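Ticket 603
Subject: Tape lifting at the crossings on paper-covered table
Product: Drulgate kraft roll, Esent blue tape
Status: Open, waiting for reply

We bought the kraft roll and the blue tape from you in November to cover a long table and mark it out in squares. The table is used for setting out fruit and tableware, and each item gets placed by square. The paper has been fine. The trouble is the tape, which comes up where one strip crosses another.

How it was put down: paper rolled out along the table and pulled tight, left overnight, then the lengthwise strips, then the crosswise strips over the top of them. Tape pressed down by hand. No glue or spray under the paper.
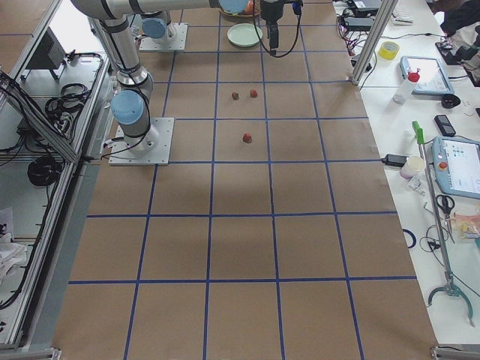 Kraft paper with the tape grid, two strawberries set out, plate towards the back.

The lifting starts on the top strip, at the edge. After a day or so there is a small lip you can catch with a fingernail. If a strawberry is put down against it, it sits crooked, and the leaves sometimes stick to the underside of the tape. The basket is worse because it is heavier and gets dragged when people are in a hurry.

What I have tried so far:

Pressed the crossings down again with the back of a spoon. Held until the next morning, then lifted again.

Cut the top strip at each crossing so the ends butt up against the lower strip. Better, but it took most of an afternoon and the knife went through the paper in 2 places.

Changed what goes where. The strawberries now start close together in the middle, with the plate to the right of them and the basket of bananas and the apple further over. The idea was to keep the basket on one spot and stop it being pulled across the lines. 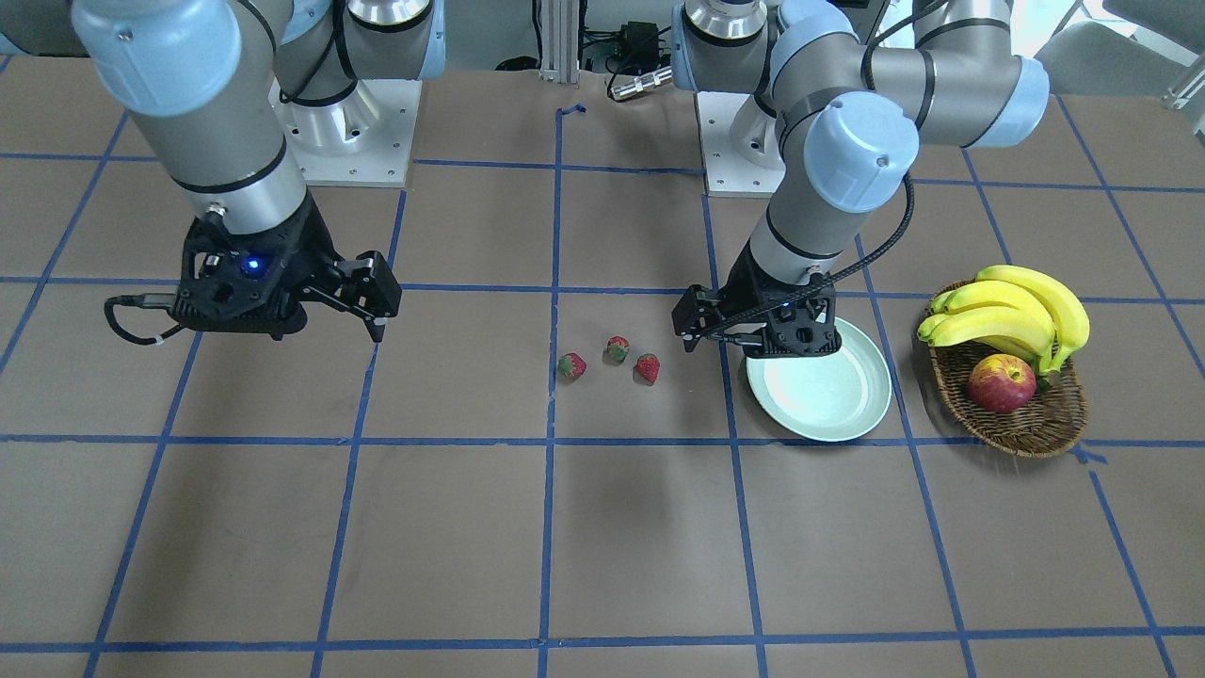 That helped with the dragging. The tape still came up on the side nearest the door, where nothing heavy had been put down at all, so I don't think weight is the whole answer. I wiped that side with a damp cloth at some point and it may have got under the edge. The strawberries are rinsed and patted with kitchen paper before they go out, but I can't promise every one is dry.

Next I swapped the last strip for a length from a new roll, same tape, opened that morning. No difference by 17:00.

I would like to keep the same paper if possible. We have most of a 200 metre roll left and I don't want to start again with a plastic cover, as the plate slides on plastic. My questions are whether there is a better way to do the crossings, and whether the tape should go down before any wiping or after.

For reference, the job itself is simple enough - the strawberries go from the table on to the plate, three to a plate, then they are put back in their squares and it starts over. It's the putting back that suffers when the lines aren't flat. 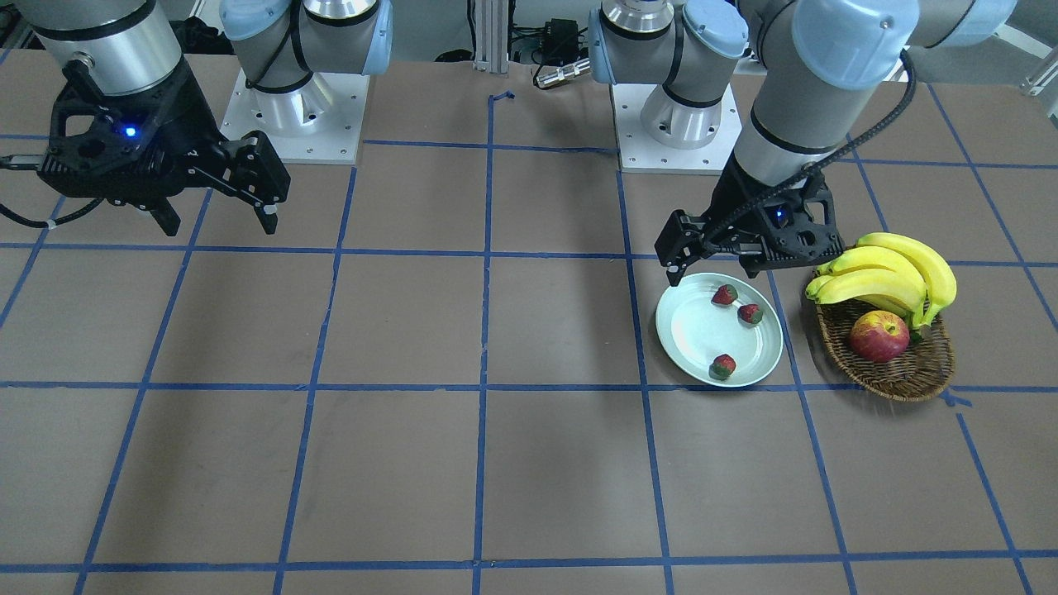 Ismael Miranda wrote back that the damp cloth was the first thing to stop, as the surface of the kraft paper swells a little when wet and the tape lets go from the edge inwards. A dry brush should be enough for crumbs and leaf bits. For the crossings he suggested carrying on with the cut ends but leaving a small gap on each side of the lower strip, and cutting the tape with scissors before laying it so no knife goes near the paper. Any strip that has already lifted should be thrown away, as it won't grip a second time. He asked for the batch number from inside the cardboard core, and whether the rolls had been stored anywhere cold.

Batch number sent. The rolls were in the store cupboard next to the outside wall, so yes, fairly cold. I'll bring two of them in tonight and redo the door side tomorrow with the gaps. Please leave the ticket open until then.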